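Student Project Report
Scheduling and Flow at a Charity Golf and Tennis Day
Authors: Filippos Tsakiris, Markos Kouris
Supervisor: Vangelis Spanos

1. Background

The Rakari charity day is held each March and combines a golf scramble with a doubles tennis event on the same grounds. Players register for one sport or the other, then meet for a shared lunch. In the previous edition the last golf group came in well after lunch service had closed, and two tennis matches were dropped to keep the prize-giving on time. The organizer, Michalis Margaritis, asked whether a different start format would remove the overlap. This report covers the model we built, the results and the limits of both.

2. Start format

The golf event used tee times from the first hole. With 16 groups, the interval between the first and last start is 15 times the gap between groups, and the field finishes over the same span. In a shotgun start all groups begin at once from different holes and finish close together. The cost is a longer setup, as carts and scorecards must be sent to every hole before play.
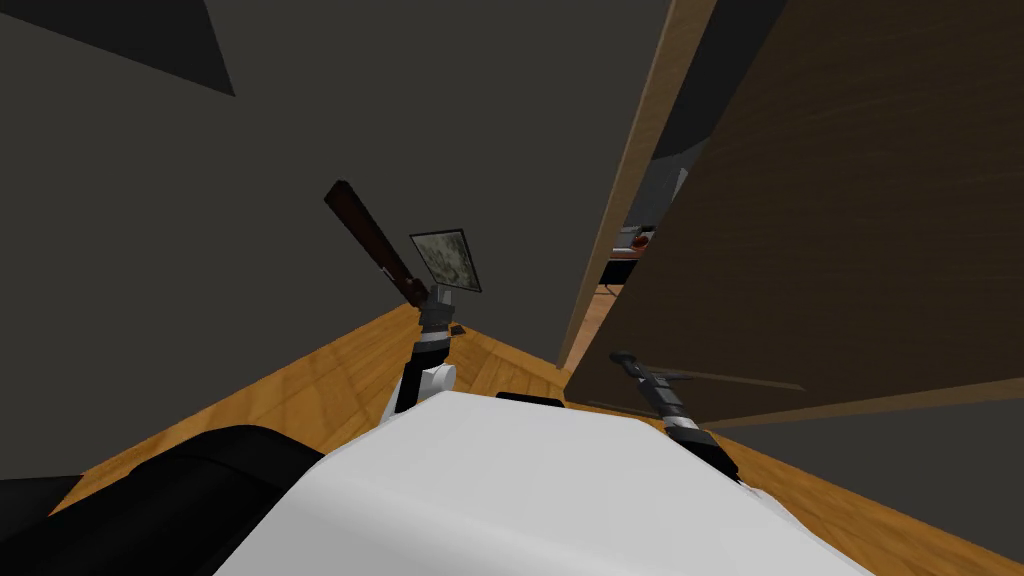

We modeled each hole as a single server with a queue. Service time on a hole was drawn from a distribution fitted to the marshal's sheets from the last event. Par threes were given their own distribution – they are the usual point of delay, as a following group cannot hit until the green is clear. Walking time between green and next tee was held constant.

3. Tennis draw

The tennis event is a round robin in 2 pools. Matches were timed, with the pair ahead on games at the bell taking the win. The earlier schedule allowed no gap between matches, so each late finish was carried forward to the end of the day. We added a fixed changeover period and moved the final pool matches ahead of lunch.

4. Simulation results

The combined model was run 2,458 times for each start format. Under tee times, the last golf group missed the start of lunch in most runs. Under the shotgun start, late arrivals were rare and nearly all were traced to one par three on the back nine. A change to the tennis changeover had no effect on golf, as expected, but it removed most of the carried delay on court.

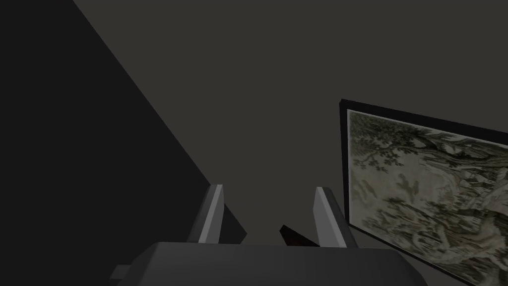
Page last modified: March, 16:70 version replaced by corrected copy

5. Cost

The Nikolaidis cart firm charges by the vehicle and not by the hour, so the shotgun start adds no rental cost. It does add work before play. Aldo Galli, who runs the starter's hut, put the extra setup at 70 minutes with the present crew. Lunch was priced per head and is the same under both formats.

6. Limits

Service times came from a single event in dry weather. The model does not include lost balls, cart faults or players who leave early. Skill level was treated as equal across groups, which is likely to understate the spread in finish times. Scores on the tennis side were not modeled, only match length.

7. Recommendation

Use the shotgun start, place a marshal at the slow par three and keep the tennis changeover period. The marshal's sheets should record arrival at the tee as well as time of play, so that waiting can be measured directly. A blank sheet in the revised layout has been passed to the organizer.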